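Three Weeks Inside the Banda Selloff

14/11/2022

Started this as a diary. Supposed to be a short one, a page on the Hilex numbers and then back to my real job. Then the stock dropped again and my editor wanted the whole thing. So, the whole thing.

If you don't follow small payment companies, and why would you, quick recap. Hilex makes card readers. The little ones, for market stalls and nail salons and guys who fix bikes out of a van. Went public last year on a story about software. Readers were just the way in, the story went. Get the box on the counter, then sell the merchant payroll, loans, bookings, a website, whatever. Every analyst deck had the same slide with a funnel on it.

Banda was the payroll part. Hilex bought it in June, all stock, and that's where the trouble starts.

I first heard Banda was shaky from Selamawit Negussie. She used to cover payments at a bank and now runs her own money plus a bit of family money from a desk in the back bedroom. Not famous, doesn't want to be. She reads footnotes. I read headlines and then I read her emails about the footnotes. It's a good arrangement for me.

Her email in September had no greeting. Just: look at the customer count, then look at how they define customer.

So I looked. Page 30 of the quarterly. A customer is any account that was "active or eligible to be active" during the period. Eligible to be active! My old gym would have loved that. I've been eligible to be active there for years.

Strip out the eligible ones and you get something much smaller. How much smaller you can't tell from the filing, and that was her point. They used to give both numbers. Then they gave one.

What the market did with this: nothing. The stock went up that week, on a day everything went up, because rates. I bought a little. I want to be clear about that since people ask. I had the footnote open in one tab and bought it in the other.

Here's how I talked myself into it. Cheap on sales. Founder still owned a lot. The readers are good, I've paid on them, they work. And there was a rumor that Prulleck wanted the whole company. Prulleck is the big dull one, does the terminals in supermarkets, has piles of cash and no growth. Every small payments company is rumored to be bought by Prulleck, every spring and every fall. I know this. Bought anyway.

Then October.

The earnings call was at the usual hour, which for me is dinner. Had it on speaker next to the stove. The CFO read his bit, fine, fine, revenue a touch light, and then a line about "a reclassification of certain payroll accounts." Very flat voice. Went straight on to the weather in their hotel segment. I turned the burner off.

Down 20 percent by the time I'd found my laptop. That was after hours, thin trading, so you tell yourself it isn't real. It's real. It was worse at the open.

Watching a stock you own fall like that is mostly boring. People don't believe me. You expect panic and there's a bit of that, ten minutes. Then it's just refreshing. Reading the same three posts on the same message board. Somebody with a rocket for a profile picture saying the shorts are trapped. Somebody else, same rocket, saying lawsuit. I ate cold pasta and read both of them twice.

Selamawit didn't gloat. She hadn't been short, as it happens. Says she doesn't short things under a certain size, the borrow costs eat you and one dumb takeover rumor finishes you off. She'd just not owned it. "I get paid the same for not owning it," she told me, and I said you don't get paid at all for not owning it, and she said, well, compare with you.

OK. Now the part I think matters, beyond me losing money.

Banda had a lender. The lender was Wubshet, a private credit shop that sprung up when money was free and that I'd honestly never heard of until last month. Wubshet lent to Banda before the Hilex deal, and the loan came along with the company when Hilex bought it. Normal. What's less normal is the covenant. The loan is tied to the customer count. Not to revenue, not to cash. If the count falls under a set level, Wubshet can ask for the money back or ask for a higher rate.

You can see why somebody might get creative about the word customer.

I'm not saying they did. Company says the definition was changed to "better reflect merchant engagement," and I have that in an email from their press person, who was polite and quick and didn't answer the second question. The second question was when. When was the definition changed, and was it before or after the loan came over. I've asked 3 times now. If it turns up I'll post it.

The reclassification took out 576 accounts in the large employer group. Sounds like nothing. But the large employers are where the payroll money is — a nail salon with two people pays next to nothing, a regional warehouse company pays real fees every month. So the count barely moved and the revenue did. Which is the wrong way round if your covenant is on the count, or the right way round, depending who you are.

Took me a whole weekend to get that straight. Selamawit had it in a spreadsheet already.

I asked her to walk me through how she reads one of these. She starts at the back. Debt note first, always, because the people who lend money write down what they're afraid of. Then related parties. Then the definitions, this quarter's laid next to last quarter's, looking for words that moved. She prints them. Actual paper, actual ruler. The income statement she reads last and pretty fast. Never reads the letter from the founder at all, she says they've gotten so long.

I tried it on something else I own, a boring parts distributor. Took two hours. Found that they'd changed "shipped" to "shipped or staged for shipment." Haven't decided what to do about it. Staged is a funny word.

Meanwhile the big picture, because this is supposed to be a column about markets. Rates went up all year and everybody talks about it as one number on a screen. But it gets into companies one loan at a time. Floating rate here, covenant there, a refinancing that was going to be easy and now isn't. A company like Hilex in the good years could have paid Wubshet off in an afternoon. Issue some shares, done. Now the shares are worth so little that issuing them to pay a loan would hurt more then the loan does.

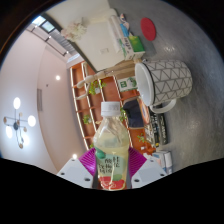
So what are the options. Sell Banda, for a lot less than they paid. Selling it means a writedown and an awkward call but it also means the loan goes away, or most of it. Or keep it and cut costs, which everybody is doing, and hope the count holds. Or the Prulleck thing.

About the Prulleck thing. It came back last Thursday. One line on a newswire, "exploring options," no source worth the name, and the stock jumped so hard it got halted. I was on a train. Got off the train and it had given back half. By the close it was flat, like the whole day hadn't happened, except that some people bought at the top and some people sold to them.

I called a guy who used to do deals at one of Prulleck's rivals. He doesn't want his name in here. He thinks they'd want the readers and wouldn't touch the payroll business with a stick. Also thinks they're in no hurry. Why would they be? It gets cheaper every week. If you want a house and the roof is leaking you wait for winter, is how he put it, and then he had to go because his kid was at swim practice.

The merchants don't care, by the way. I asked. The woman who does my dry cleaning has a Hilex reader on her counter and had no idea the company had a stock. She had opinions on the fee, though. Went up in the summer, no letter, she just noticed it on the statement. She's thinking of switching but the other ones make you sign for two years. So she's staying for now. I'd bet most of them are, which is the best argument for the stock I've heard from anybody, and it came with my shirts.

On the message board they've moved on to whether the founder is buying. He isn't, as of the last filing. He isn't selling either. There's a whole thread reading meaning into that, pages of it.

Where I am: still holding. Half of what I had. Sold the other half on the train day, too early and then too late, both on the same morning somehow. My average is ugly. I'm not going to print it. I don't think you should buy this and I don't think you should short it and if you wrote in asking for a price target I don't have one, sorry. I get a lot of those.

What I'm watching. The next quarterly, obviously, and whether they go back to giving both counts. Any word from Wubshet, who have said nothing at all in public and whose website is a logo and a phone number. I called it. Rang for a good long while and then a very nice recorded voice told me the mailbox was full.

Selamawit is looking at a trucking lender now. She sent me the debt note on Saturday night, no greeting, with one sentence underlined. I've read it four times and can't see what she sees in it yet. Will write back when I do, or when she gets tired of waiting and tells me.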